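Practice Box FAQ

We love getting questions about the box, so keep them coming! These are the ones that land in the Clelari inbox most often, answered by Serpil Çetinkaya.

What exactly is the practice box?
It's a long, low tabletop box made of joined modules, full of things to press, flip, turn and plug in. Everybody goes for the big round buttons first (blue, red, teal and yellow) and I completely understand why. They're just so satisfying! 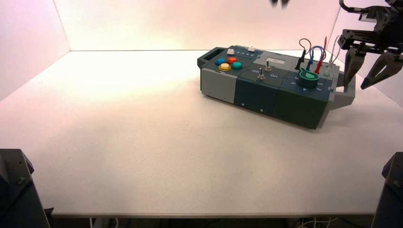
Do I need to know any electronics to start?
Not a bit. Start with the buttons, move on to the toggle switches, and save the cables for when your hands have warmed up. Our Kaplan starter booklet has 16 short exercises, and you can do the first 3 before your coffee gets cold.

Can I rearrange the modules?
You can, and I hope you will! Switch it off first, undo the screws along the lower edge and keep them in a little dish. I've lost more of them under the fridge than I'd like to admit.

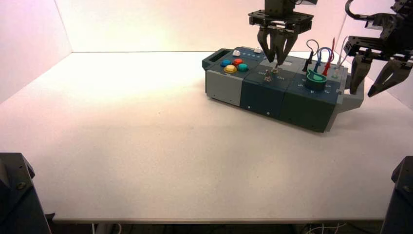
How should I store the test cables?
Coil them loosely and lay them flat in a drawer or a shoebox. Tight bends close to the plug are what wear a cable out, so give that part some room.

How do I clean it?
A dry, soft cloth for the panels, and a small paintbrush for the dust that collects at the base of the knob. Please don't spray anything on it. The printed labels will thank you.

Which part is your favorite?
Oh, the knob, every time. Pick a number on the ring, look away, and try to land on it by feel. My best streak is still terrible and I keep going back to it. 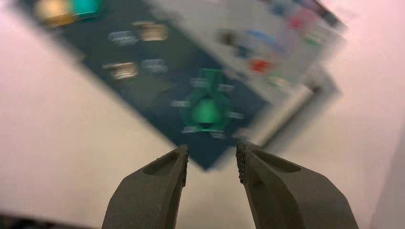 The green knob and its ring of labels.

Are spare parts available?
Knobs, button caps and cables come from Fuseo. The next batch is due in April.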